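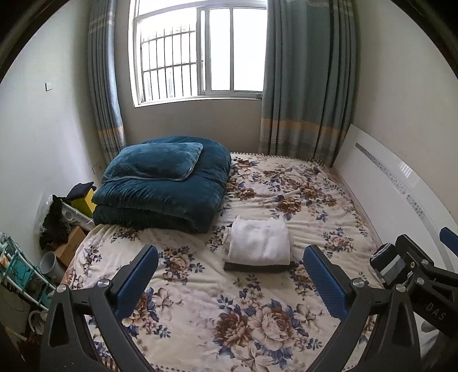 Small bedroom, double bed.

Who Counts as Family

Fri 18 August

I have been arguing about bereavement leave with people at work all week, so I am going to write down what I think and then stop bringing it up at lunch.

Rosico, where I work, gives five days off when a spouse, parent or child dies. For a grandparent or a sibling it is two. For anyone else you use vacation time, if you have any left, or you ask your manager and hope. The list is printed in the handbook and it was last changed years before I got there.

In December my friend Yasuo Wada lost his roommate. I say roommate since that is the word on the lease, but they had shared an apartment on Kekana Street for eight years. They weren't a couple. They split the groceries, they had keys to each other's cars, and when one of them had surgery the other one drove him there and sat in the waiting room. Yasuo's brother lives six hours away and they talk on the phone at Christmas. If his brother had died, Yasuo would have gotten two paid days with no questions. For the man he ate dinner with every night, he got none. He went to work the next morning and left at noon for the funeral home in Goston, and the half day came off his vacation.

I think that is wrong, and I haven't heard a good argument for it yet.

The one I hear most is that people will cheat. Somebody will claim a best friend every time they want a long weekend. I suppose a few might. A few people already lie about grandmothers. Our office has 300 employees and I don't believe the place would fall apart over that. You could also give everybody a set number of days a year and let them decide who to use them for. Then there is no list to cheat on.

The second argument is that the line has to go somewhere. I agree with that. I just don't see why it should follow a family tree. I have cousins I wouldn't recognize on the bus. I have an uncle by marriage I would not miss, and I know how that sounds. The handbook would treat some of those people better than the woman who raised me from age nine, who was my mother's neighbor and never adopted me or signed anything. When she goes I will need more than a half day, and I don't plan to explain myself to anyone in human resources.

A coworker told me grief is private and a company shouldn't have to pay for it at all. At least that is consistent. But we already decided to pay for it when we wrote the first list. All I'm asking is who gets left off.

The Prornside library system changed its policy last spring. Employees there now get the same leave for any person they name, and they don't have to describe the relationship. A friend who works at the front desk says there was one meeting on it and then people moved on to parking.

I sent a letter to our benefits office on Monday and asked them to look at it. I kept it to one page and left Yasuo's name out, as he asked me to. They wrote back that the handbook comes up for review after the new year. I put it on my calendar.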